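Otel Slim Table, white, seven months in

I bought the Otel because it was the cheapest white table that didn't look like it had been borrowed from a school cafeteria. Dukilik had it for 82 dollars with shipping, and the listing promised "a surface for every room." It is certainly a surface.

Assembly took one evening in October and most of my goodwill. The legs screw straight into the top, and the instructions are a single drawing in which everything is already attached. Two of the four legs went in fine. The other two needed persuading.

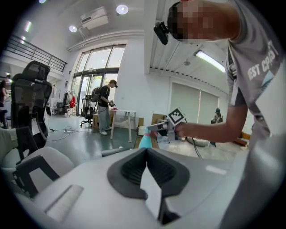

The Otel at the back of the room, holding up something small and pink. Boxes not included.

On looks I have no complaints. The legs are thin enough that the table doesn't crowd the room, and there's space under and around it for the cardboard boxes I keep meaning to flatten. An office chair is another matter. Mine has a wheeled base that catches on the legs if you come in at an angle, so it mostly lives over by the glass doors.

Wobble: yes, a little. Fine for a laptop, annoying for handwriting. Felt pads helped for nearly a week. The top wipes clean, although coffee left overnight gave me a ring that I now think of as a feature.

I also looked at the Endus, which is sturdier and heavier and costs more than I wanted to spend on somewhere to put the mail. The Hajji was out of stock every time I checked.

Three stars. I'd buy it again, but I'd complain.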